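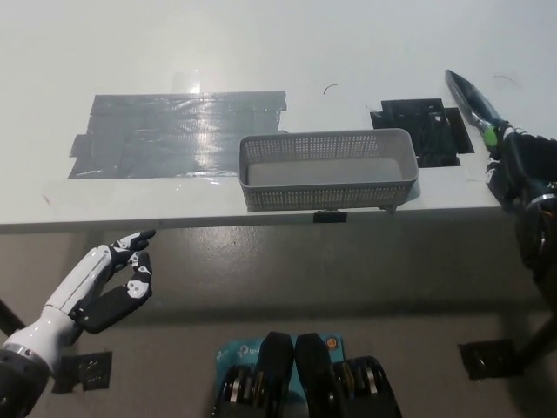
Plastic basket on a white table.

Print this page | E-mail this release

FOR IMMEDIATE RELEASE

Grivness Opens Salotar to Player-Written Stories With Vidal Update

WISARLEY, 3/29/21 - Grivness, the independent studio behind the creature-raising game Salotar, announced today that its next major update will let players write, share and play their own story chapters inside the game. The update is called Vidal, after the flooded valley where most of the new content takes place. It will be free to everyone who owns Salotar and is scheduled for release in July.

Salotar is a single-player game in which a young ranger travels between settlements, befriends wild creatures and helps them find places to live. The current version has 197 creatures and one main story, told from start to finish. Players have asked for a way to add to that story since the first test version, and many have been posting their own chapters on the Grivness message board.

"People were writing these long adventures about side characters we gave two lines to," said Cormac Cronin, lead writer at Grivness. "One player wrote a whole backstory for the ferry operator. We read it in the office and decided the ferry operator should have a name. We used the one from the story, with permission."

The new writing tool is called the Field Journal. A player picks a location, chooses which creatures and characters appear, and writes the dialogue and the events that connect them. Simple branches are supported, so a reader can choose to follow a creature into a cave or turn back to the village. No programming is needed. Finished chapters can be kept private, sent to a friend with a code, or submitted to the public shelf, where other players can download them.

Chapters on the public shelf will be read by Grivness staff before they are posted. The studio will check for content that does not suit the game's all-ages rating and for chapters that cannot be finished. It will not edit for style. Writers keep the rights to their original characters and may remove a chapter from the shelf at any time.

Grivness ran a closed test of the Field Journal over the winter. A total of 951 players took part and submitted 261 chapters. Of those, 17 have been selected to ship with the update as a starter collection. The selected writers will be listed in the game's credits and will be paid a flat fee. Several of them had never shared any writing before the test.

"The chapters we liked best were small," Cronin said. "A lost egg, a bad harvest, somebody's creature getting old. We had expected a lot of end-of-the-world plots and we did get those, and a couple are in the collection. But the small ones stuck with the testers."
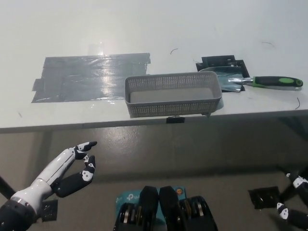
Vidal also adds a new region and a new official storyline written by the studio. The player arrives after the water has gone down and finds that the valley's burrowing creatures have lost their tunnels. Much of the early part is spent clearing mud, replanting banks and marking safe ground. For this the ranger carries a hand tool, which replaces the shovel from the main game. It is a garden trowel much like the one beside the basket, with a silver blade and a black handle with bright green accents, and it can be upgraded twice. Creatures that have been helped will remember the player and may turn up later in the storyline.

The new region can be entered at any point after the second settlement. Players who have finished the main story can bring their full team. Players who have not will find that the creatures in the valley adjust to their level. Battles in Vidal are optional, as they are in the rest of Salotar, and every official chapter can be completed without one.

Other changes in the update include larger text settings, a search box for the creature guide, and a fix for the long loading times at the harbor. Save files from the current version will work. Grivness recommends making a backup copy before installing, especially for players who use fan-made add-ons. Add-ons that change the dialogue system will need to be updated by their makers, and a technical guide will be posted ahead of release.

The Field Journal will be in English only at launch. Other languages will be added later, once the studio has readers who can review chapters in them.

Players who took part in the closed test will keep their unfinished drafts. Anyone who submitted a chapter that was not selected may send it to the public shelf when the update is released. No second application is required.

About Grivness

Grivness is an independent game studio based in Wisarley. It makes story-driven games for home computers. Salotar is its first full-length release.

Press contact: Grivness press desk, Wisarley. Review copies of the Vidal update are available on request to working press and to established fan sites.

###

Print | E-mail to a friend

Recent from Grivness

- Salotar soundtrack now available as a download
- Creature guide corrections, part two
- How we name our settlements
- Known issues: harbor loading times
- Fan art rules updated

Comments (4)

mossback_ranger
So glad drafts carry over. I have half a chapter about the lighthouse keeper that I gave up on when the test closed.

Tilly R.
Will there be a word limit? Test version cut me off in the middle of a conversation and I had to split it in two.

pebblefin
Two upgrades for the trowel is fine by me, I never used the last shovel upgrade anyway. Please let us move creatures between boxes faster though.

owl_and_lantern
@Tilly R. They said on the board the limit is going up but didn't give a number. Mine got cut off too.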